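Usance Publishes Results on Robot Grasping Over Patterned Countertops

BRARNERO, March 7, 2024 — Usance, a robotics research company, today published a method that helps robot arms tell small objects apart from the patterns on the surface beneath them.

Veined and speckled surfaces are common in home kitchens and bathrooms. Software trained on plain tables often reads a vein or a dark spot as something to pick up, and the gripper closes on nothing.

The method, called Lilosska, uses the view from a camera at the robot's wrist. The arm first looks over the bare surface, then compares later views with that record before it decides to reach.

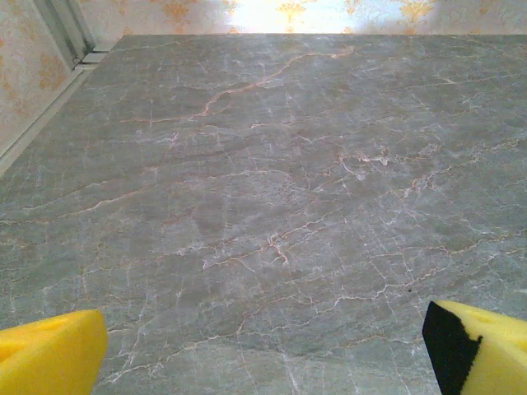
The team ran 2000 grasp attempts on 15 surfaces, including marble patterns, using soft foam fingers. False grasps fell from 200 with the earlier software to 10 with Lilosska over the same set of trials.

"Glare is still a problem," said Maja Tokarz, who led the study. "Where light washes out part of the view, the system slows down and asks for a second look from another angle."

The trials were designed by Tokarz and Lech Sobczak. Iwona Kalinowski wrote the comparison software.

Usance plans to release the trial data in June, along with the settings used for each surface. Requests for the full report can be sent to Lucyna Malinowski at the Usance press office in Brarnero.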